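Homework talk -- speaker notes, Mallport parents' evening circuit
Keep to 28 min. Leave 8 for questions, they always want more.

Start w/o slides. Ask the room: who argued about homework this week? Hands up. Wait. Let them laugh. Then -- "ok, and who won?"

Main point, say it early: the amount matters less than whether the kid knows what the task is for. Most fights at the kitchen table start with "I don't know what I'm supposed to do." Pause there.

Survey bit. We asked 98 families across the Mallport schools. 63 said their child couldn't explain the assignment without looking it up. Don't read out the whole table, it's in the handout. Just those two numbers and move on.

If someone asks was it a proper sample -- no, it was whoever sent the form back. Say so and move on.
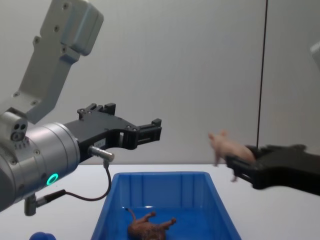
Green light ring on the wrist, gripper at the end.

Next: what teachers can change. Set it at the start of the lesson, not in the last two minutes with coats on. Write it the same way every time, same place on the board. One line on how long it should take. If it takes double, stop and have a parent sign it. Gunlow school did this for a term and the late slips dropped, they'll tell you so themselves. No figures from them yet so don't make any up!!

Guimarães story goes here. Exchange visit, the school there had a homework hour inside the school day, older pupils sitting in with younger ones. Quiet room, door open. I went in expecting chaos. Kids were asking each other things they'd never ask a teacher. Keep it short, last time I ran on and lost the back row.

Trelitex -- someone WILL ask about the planner app. Line to take: fine if the whole school uses it, useless if three teachers do. Check what your school pays for before you buy anything yourself. Not here to sell it. Paper planner works too.
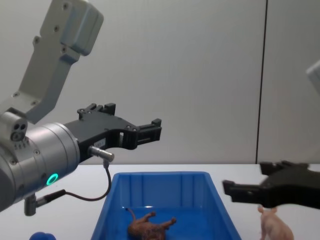 Two arms at the white table, blue bin between them.

Parents' section (slow down, this is what they came for)
-- ask "what's it for" before "is it done"
-- same spot, same time, snack first
-- don't fix the answers. Teacher needs to see the mistakes
-- phone in another room, yours too
-- stop at bedtime even if it isnt finished

Expect pushback on the last one. Answer: a tired kid at 10pm is learning nothing and will be worse in class tomorow. Note to the teacher, one sentence, no apology.

Reading. Don't skip this even if running late. Ten minutes of reading aloud counts, yes for the eleven year olds as well. Comics count. Recipe on the box counts. Someone will say their son hates books -- ask what he does like, go from there.

Exam years: different talk, say so, point to the December session. Sign-up sheet by the door.

Questions. Repeat each one into the mic, the hall eats sound. If nobody starts, use "should there be homework in the holidays?" and stand back.

Handouts on the way out, not before or they read them the whole time.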